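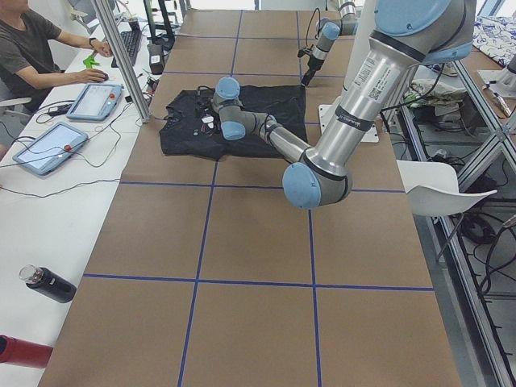
How do I stop brown paper creeping about on a long table when I'm laying shirts out flat on it?

Tape it along the length first, then across, and pull the paper snug before each strip goes down. If you do the crossways strips first you trap a bubble in the middle and it walks every time you smooth a sleeve.

Ticket 98, Kirkesell table
Opened by me, still open (sort of)

Right, the long version. We switched to the Todeck paper in January and it came off the roll with a terrible curl. I taped the corners, thought I was being clever, and by lunchtime the whole lot had shifted and the edges were lifting. Every time I laid a T-shirt down and smoothed it, the paper came along for the ride!

Tried first: heavier paper from Leclerc. Nice stuff, but it tore when I peeled the tape up, so back to the Todeck.

Tried second: rolling it the other way overnight. Helped a bit with the curl, did nothing for the creeping.

Tried third: long strips of blue tape down the table and more across, so you end up with big squares. Much better. It also gives me a line to square the hem against, which I hadn't planned on but I'm very pleased about.

10.40 am. Murray asked whether the black shirts wrinkle more on paper than on the bare top. I think they do, a little (cotton seems to grab it). Smoothing from the middle outwards with the flat of the hand sorts most of it. The bottom edge is the stubborn bit, so give it a gentle tug at both side seams.

2.15 pm. One of the crossways strips lifted at the end again. Wiped the table edge with a dry cloth and pressed down a fresh piece, a good 17 cm of it folded round underneath. Holding so far.

Reply from Murray Zacharias: Fine by me, but please put bits and bobs in the Kelis tub before you smooth anything. I found a dent in the paper the exact shape of a plug.

Fair point, that was me. Tub is now on the shelf by the door.

Still to do: order more blue tape, we're down to the last roll, and change the paper once it starts going fluffy along the strips. Leaving this open until the next change.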